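Tamus @tamus_knits
11 Jul 2018

1/
Today I will write a small thread about folding heavy sweaters. Several people asked me after my post on winter clothes, and it is easier to answer everybody in one place.

2/
First, the rule I learned too late: a cable knit should not hang. I kept mine on hangers for two winters. The shoulders got little points, like small horns, and the front became longer than the back. A knit with cables has a lot of yarn in it and the weight pulls down all the time.

3/
So now everything heavy is folded and sleeps in a drawer until December. The drawer is 57 cm wide and 40 cm deep. I tell you this only because my folding is made for this drawer. If yours is smaller, you fold one more time.

4/
I do it on the bed. The table in our kitchen in Dilville is too narrow, the sleeves fall down on both sides and pull the rest with them. On the bed you can put the collar up by the pillows and the hem toward you, and then you have space for your hands.

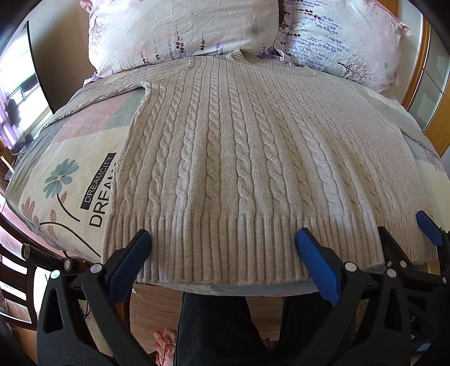 5/
Step one is to make it flat. Put your palms in the middle and move them slowly to the sides. Do not pull at the hem. The ribbing is elastic and it will come back crooked if you stretch it.

6/
Look at the cables while you do this. They are like lines on school paper. If they run straight from the hem up to the shoulders, the sweater lies well. If they bend, lift that part and put it down again.

7/
Check also the two layers at the bottom. Very often the back hem comes out lower than the front. A little is no problem, but if you fold it so, you get a hard crease across the ribbing and you will see it the whole next winter.

8/
Step two, the sleeves. Fold one across the body, straight, then bend it down at the elbow so it runs next to the side seam. The same with the other one. Please do not cross them in the middle, it makes a fat lump there.

9/
Step three. Fold from the hem up to the chest, then once more to the collar. With thin sweaters I fold in three parts lengthwise before this, but with cables it becomes a brick and the drawer does not close.

10/
The collar I leave on top and outside. Under the weight of other sweaters it gets a wave which is difficult to remove without steam.

11/
Somebody asked about vacuum bags. I tried one from the shop on Fultow street. It saves space, yes, but the cables came out flat like they were ironed, and they needed many days to become round again. For a down jacket fine — for this kind of knit I would not do it.

12/
And wash before you store, even if it looks clean. Moths like the places where there is a bit of skin or perfume, mostly collar and cuffs. I put a cedar block in each corner and sand the blocks a little every year so they smell again.

13/
Next I want to write about wool blankets, I have 2 of them and no good system. If you have one, please tell me.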